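The Second Reader

Yaroslav Kravets got to the Lalel at five-thirty, because the email said five-thirty. The woman behind the counter did not know about a reading. She called someone on the phone and then said yes, there was a reading, it was in the back, and he could move the tables if he put them where they were before.

It was the first night of Grundilura, which was what Tresum called its September book festival. The name came from a poem that people in Tresum learned in third grade. Yaroslav had grown up two counties over and had never read the poem. He had looked it up the night before in case anyone mentioned it. It was long and mostly about a river.

He moved the tables. He left the chairs facing different ways and then went back and turned them all toward the wall with the radiator, where he thought he would stand. Then he sat in one of them and took out his pages.

He had four minutes' worth marked in pencil and a longer piece behind it. The email said each reader should plan on fifteen minutes. When he read at home, to the stove, the longer piece took thirteen. It was the chapter about his father selling the truck. He was tired of it. He had read it at the library in Orrin and at the college, and once over the phone to his sister, who had said, "He got more for it than that."

At ten of six a man came in carrying a music stand and a shoebox.

"You're Stetsiuk?" the man said.

"Kravets."

The man set down the shoebox and looked at a folded sheet of paper. "I've got Stetsiuk at six and then Kravets."

"I'm Kravets."

"So you're second."

"All right."

"Have you seen Stetsiuk?"

Yaroslav said he had not. He said he didn't know Stetsiuk. The man opened the stand and tightened the knob on the neck of it, and it slid down anyway. He tightened it again. In the shoebox there were raffle tickets, a roll of tape, and a stack of programs. Yaroslav took a program. His name was spelled correctly. Under it was a sentence from the form he had filled out in May, in which he said he was at work on a novel. Under Stetsiuk's name it said, "Stetsiuk will read."

People began to come in. Two of them were a couple with wet umbrellas who asked if this was the ghost walk. The man with the shoebox told them the ghost walk left from the bank. They thanked him and sat down in the second row. A boy in a school jacket sat by the door with a notebook. An older woman took the chair nearest the radiator, unlaced her shoes, and put her feet up against it.

At six the man with the shoebox went out to the sidewalk and came back.

"We'll give it a minute," he told the room.

They gave it a while. The espresso machine went on and off in the front. Somebody's phone rang and she answered it and said she was at a thing. The man crouched next to Yaroslav's chair.

"Would you mind going first?"

"No."

"And if Stetsiuk doesn't come, could you do both?"

"Both what?"

"Both slots. Half an hour."

Yaroslav looked at his pages. He said he had nineteen minutes, or less if he read fast, and he always read fast.

"Then don't read fast," the man said.

He got up and told the room there was a small change to the order. He thanked the Lalel. He explained the raffle, which was for a basket, and said the tickets were a dollar and the basket was at the library. Then he said Yaroslav's name with the stress in the wrong place and sat down.

Yaroslav put his pages on the stand. The stand went down. He pulled it up and held it there by the neck with his left hand and turned the pages with his right.

He read the chapter about the truck. He tried to read it slowly. When he read it slowly he could hear what was wrong with it. His father walked around the truck three times in the first two pages, and there was a dog in the yard that never did anything. At the part where the buyer counts out the money on the hood, the woman with her feet on the radiator said "Hm," and he lost his place and found it again one line too far down. He kept going. It didn't seem to matter that the line was gone.

When he finished they clapped. He looked at the clock over the door to the restroom. It had taken sixteen minutes.

"I have something short," he said.

The short piece was about a swimming lesson. He read it and they clapped for that too, more briefly. It was twenty-five after. The man with the shoebox made a small circle with his finger in the air.

"I don't have anything else with me," Yaroslav said.

"Does anybody have a question?" the man said.

The husband from the ghost walk raised his hand. "What year was the truck?"

"It's a seventy-eight."

"And he sold it for that?"

"In the chapter he does."

"He could have gotten more."

"My sister says he did."

"Well, then," the husband said, and he seemed satisfied.

The boy by the door asked how long it took to write a book. Yaroslav said he didn't know yet. The boy wrote that down.

The woman at the radiator had put her shoes back on. She did not raise her hand. "What happens with the dog?" she said.

"Nothing happens with it."

"There's a dog."

"I know. I think I'm going to take it out."

"Don't take it out," she said. "I was watching it the whole time. I thought, when they drive off, what does the dog do."

He looked down at the page as though it might be there. His hand had gone stiff on the neck of the stand. In the real yard there had been a dog, and it had belonged to the people across the road, and when the buyer drove the truck away it had run along the fence as far as the culvert and then come back. He had not put that in. He had forgotten it until she asked.

"It ran along the fence," he said. "It went as far as the culvert."

"And then what?"

"Then it came back and lay down where the truck had been. There was a dry spot there. It had been raining."

Nobody clapped, as it wasn't part of the reading. The woman nodded and picked up her purse.

The man with the shoebox sold raffle tickets by the door. Yaroslav bought one. He folded up the music stand, and then he put the tables back. He couldn't remember if the round one had been by the window or by the shelf, so he asked the woman at the counter, and she said she had never paid attention.

It was after seven when he got outside. A man in a long raincoat was standing under the awning, reading the festival schedule taped to the glass. He had a folder under his arm with a rubber band around it.

"Is the reading over?" the man said.

"It's over. Are you Stetsiuk?"

The man took a moment. "They told me seven," he said.

"They told me five-thirty."

"Did many come?"

"Enough. There was a couple who wanted the ghost walk."

"I passed the ghost walk," Stetsiuk said. "They were all in front of the bank. I thought that was us." He looked through the glass at the back room, where the lights had been turned down. "Who read in my place?"

"I did."

"What did you read?"

Yaroslav told him, a chapter about a truck, and a swimming lesson. Stetsiuk listened with his head bent. Then he asked if there was anywhere in Tresum to get soup at this hour, and Yaroslav said there was a diner across from the bus station, and that he was going that way himself.

They walked down past the bank. The ghost walk had gone. Stetsiuk asked what kind of truck it was, and Yaroslav started with the dog.
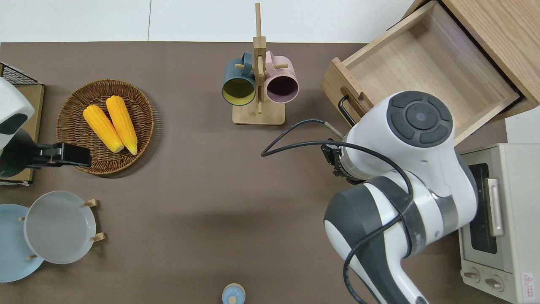 Vira Kravchuk
Contributing Writer

Vira Kravchuk writes short stories and teaches an evening fiction class for adults. She is putting together her first collection.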